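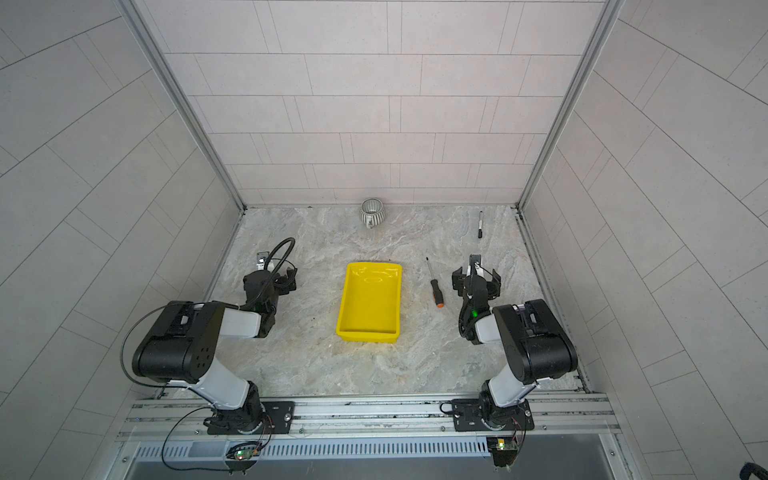 Section 2: The Tool Tray and Screwdriver

Lachlan Matheson
Tue 6 July
4 min read

This section covers where the tool tray goes on the work surface, how to put the screwdriver away in it, and how to keep both clean. Read Section 1 first if the surface has not been leveled.

Before you start

Have a soft cloth, a bowl of warm water and a little dish soap ready. Do not use scouring powder on the tray or the wall tiles. It dulls the finish, and the tray will then hold grease in the scratches.

Replacement trays are ordered from Bornurcombe under part number 1136. Trays from the older Mommont set have a different footprint and will not sit on the same tape marks.

Placing the tray

1. Wipe the work surface and let it dry. Grit under the tray will scratch the marble pattern over time.

2. Set the tray in the middle of the surface with the long sides running front to back. Leave room to lay a tool down on the right.

3. Press lightly on each corner. If the tray rocks, lift it, turn it end for end and try again. A tray that rocks both ways has warped and should be replaced.

4. Mark the two front corners with low-tack tape. Keep the tape outside the tray so that it can be lifted straight up.

5. Take any loose screws, bits or packing out of the tray. Fasteners go in the Tosh boxes (see Section 4).

Note: The tray is for hand tools only. The load limit is 300 grams. A heavier tool will bow the floor, and lighter ones will slide toward the low spot.

Putting the screwdriver away

1. Check the tip for burrs, rust or stuck material. A damaged tip goes in the repair bin with a tag on it.

2. Wipe the shaft from the handle toward the tip. Fold the cloth over at least once so you are not wiping through a single layer.

3. Hold the screwdriver by the handle and bring it over the tray with the shaft clear of the rim.

4. Lower the handle end first, then let the shaft down.

5. Lay it along the length of the tray. A screwdriver left across the corner tends to roll when the next tool goes in.

CAUTION: Do not drop the screwdriver in tip first. The plastic will mark, and a chipped tip can slip out of a screw head and into your hand.

CAUTION: Never leave the shaft sticking out past the front edge of the work surface.
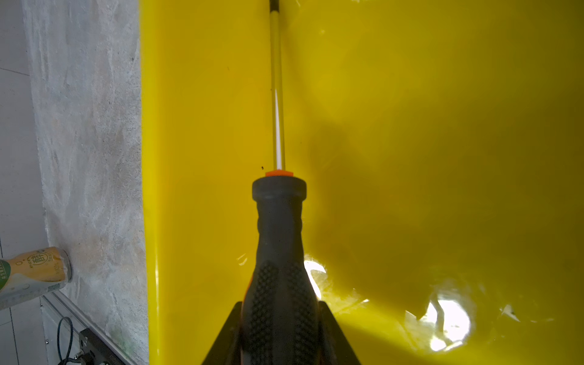
Cleaning the handle takes longer than cleaning the shaft and is the step most often skipped. Oil from your hands builds up in the grip and makes it slick. Use a damp cloth with one drop of soap and work it around the lower grip, pushing into the spaces between the small raised diamond bumps. Then go up over the narrow neck and around the collar ring. Finish at the orange cap, where the shaft enters the handle, and run a dry corner of the cloth around that joint. Do not soak the handle. Water that gets into the joint is hard to get out again.

If the grip still feels slick after washing, repeat with fresh water. Solvents such as acetone or paint thinner will soften rubber and must not be used.

Cleaning the tray

1. Remove all tools.

2. Wash the inside with warm soapy water, paying attention to the corners and the underside of the rim.

3. Rinse and dry with a clean cloth. The plastic is glossy and shows water spots if it is left to drain.

4. Look the walls over for cracks. Light scuffs and small specks are normal wear and do not need any action.

5. Put the tray back on the tape marks.

Note: Glare off the yellow plastic can hide small parts. Before calling a tray clear, run a finger along the floor or look at it from a second angle.

Wall tiles

Wipe the tiles when you wash the tray. Go along the grout lines with a soft toothbrush if dust has collected there, and keep the water off anything wired. Gitow tile cleaner may be used at half strength. Let the walls dry before the tools go back.

Troubleshooting

Tray slides when touched: The surface or the underside of the tray is damp or greasy. Clean both and dry them.

Screwdriver rolls: Check the level of the surface (Section 1, step 3). If it is level, check the tray floor for bowing.

Tray is off its marks: Replace the tape. It loses its hold after around 2 months.

Handle turns on the shaft: Stop using the screwdriver. It cannot be repaired. Order a new one under part number 2779.

Go on to Section 3, Bits and Bit Holders.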